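Minutes of the preparation meeting for the open day
Sarton workshop, meeting room on the second floor
17 Nov 2018

**Present:** the workshop team, two people from Vakemeo (mechanical parts), one person from Huỳnh (software), one person from the school office.
**Excused:** the safety officer, who sent written remarks before the meeting.

## 1. Minutes of the last meeting

The minutes were accepted with one correction. The number of the order for the gray fixture board is 2401, and we had written it with two digits exchanged. The office has already the right number.

## 2. Review of the visit by the Plundness group

The group came for one morning and saw two stations. The team thinks the visit went well, but the following points should be better at the open day.

- The welcome talk was too long. The visitors were standing in the corridor with their coats on, and we lost the time that was planned for questions.
- At the insertion station, people in the second row could not see the part going into the holder. Many of them looked only at the back of the arm.
- The explanation was given while the arm was moving. Some visitors said afterward that they could either listen or watch, and they chose to watch.
- One visitor asked why we use a robot for a task that a person does in two seconds. Our answer was not very clear. Vakemeo offered to write a short text about it for the station sign.

The Plundness group would like to come again in May with a different class. We agreed in principle. The office will answer them after the open day.

## 3. Program for the open day

The office has received 89 registrations until now. We will make groups of 12 persons at most, and each group stays 20 minutes in the workshop. A longer visit was discussed, but then the last group would finish too late in the evening.

The order will be: short welcome in the entrance hall, insertion station, software table, questions. The software table is prepared by Huỳnh. It needs one large screen and one quiet corner, and the corner near the tool room was accepted.

Vakemeo asked if visitors may hold the spare parts in their hands. Yes, but only the parts on the table outside the barrier. The parts must be counted by the team after each group.

## 4. Insertion station

We had a long discussion on this point. The present task stays as it is: the arm brings the blue part from below and pushes its far end into the slot holder at the right end of the upper row. The hooks and the two open frames on the same board will not be used in the demonstration. A visitor may ask for them, and then the operator can explain what they are for - but the program is not changed during the day.

It was decided to show the wrist camera picture on a monitor above the barrier. With this view, everybody can follow the long rail going into the opening, also from the back.

Huỳnh proposed to run the insertion at half speed. The workshop team was first against it, as the slow movement looks less impressive. After some discussion we agreed on one slow run with explanation, then normal runs without talking. The operator decides how many.

If the part does not go in, the operator stops the arm, opens the gripper by hand control and starts again from the rest position. He or she should tell the visitors openly what happened. At the last visit we tried to hide it and this made a bad impression.

## 5. Safety

The written remarks of the safety officer were read aloud.

- The barrier must be moved 7 centimeters farther from the table, so that the emergency button can be reached without bending.
- Loose cables behind the station should be fastened before the first group.
- Children stand in front, but always with an adult next to them.
- The operator does not leave the station while the arm has power.

All remarks were accepted. The question of safety glasses for the visitors was left open, and the team will ask the safety officer directly.

## 6. Tasks

- Workshop team: move the barrier, fasten the cables, put the monitor on its stand and test it from the last row.
- Vakemeo: text for the station sign, not more than half a page, in simple words. Bring a second set of spare parts.
- Huỳnh: slow version of the insertion program, and the screen for the software table.
- Office: send the time of the visit to all registered persons, and make a list for the door.
- Everybody: read the welcome text and send corrections to the office before the rehearsal.
- Picture for the monitor test and for the station sign, wrist camera view with the blue part in the slot holder:

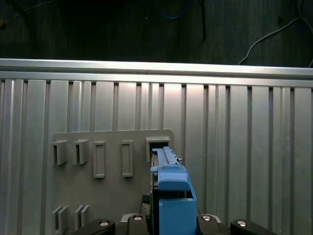 ## 7. Other points

The coffee machine in the entrance hall is broken again. The office will ask if it can be repaired in time - if not, we bring thermos bottles from the kitchen.

A rehearsal with the full program will be held the afternoon before the open day. The next meeting is after the rehearsal, in the same room.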